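How to set deposit limits before you play a single slot

Setting a deposit limit is the best five minutes you can spend at an online casino, and I say that as someone who loves slots! I play most weeks, I get far too excited about free spins, and I still wouldn't open a new account without doing this first. Menus differ a little from site to site, but the steps below should get you there on almost any of them.

Step 1: Work out your number
Do this away from the casino, with your bank app open. Take what comes in each month, take off rent, bills, food and savings, and look at what's left for fun. Say that's £400. It has to cover meals out, the cinema, birthdays and everything else, so I'd give slots £50 of it, £70 at the very most. Write the figure down before you go any further.

Step 2: Find the limits page
Log in and open your account menu. The page may be called Safer Gambling, Play Safe or My Limits. At Mondus it sits under your profile picture, while Tolano tucks it inside the cashier, next to withdrawals. If you can't see it, type "limit" into the help search. 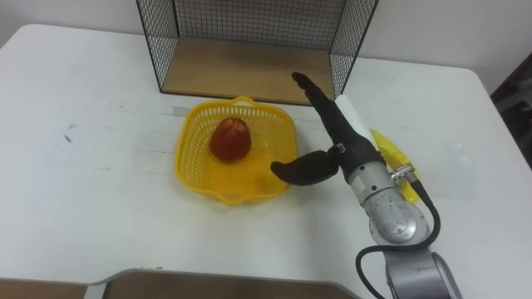
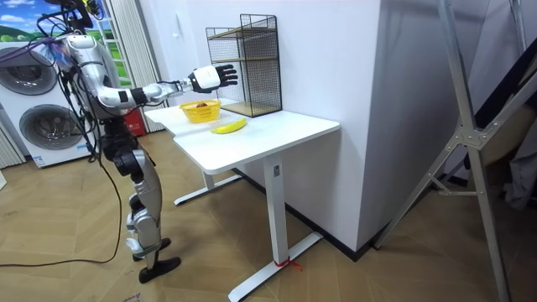
Step 3: Choose daily, weekly or monthly
You can usually set all three, and I love using two together. A monthly limit of £50 looks after the budget, and a smaller daily one stops the whole lot going on one rainy evening. Check how the site counts a month too. Some start again on the first, others count from the day you set the limit up (mine runs from the middle of August to the middle of September, which took some getting used to).

Step 4: Confirm and check
Press save, then go back into the page and make sure your figure is showing. Tarodico also sends an email, so keep hold of it. Lowering a limit normally takes effect straight away. Raising one usually means waiting and then confirming again, and that pause is a brilliant thing to have on your side.

Step 5: Add a time reminder
While you're on the page, switch on the session reminder as well. A little box pops up to tell you how long you've been playing and, on many sites, how much you're up or down. Hafþórsson lets you pick the gap yourself. I have mine set fairly short and I do get up and put the kettle on when it appears!

A word on bonuses
A matched bonus up to £100 sounds lovely, but you don't have to claim the full amount. Deposit what your limit allows and read the wagering terms before you opt in.

If you keep bumping into your limit and feeling cross about it, take a time-out from the same page and talk to a gambling support service.

Last checked: 26th April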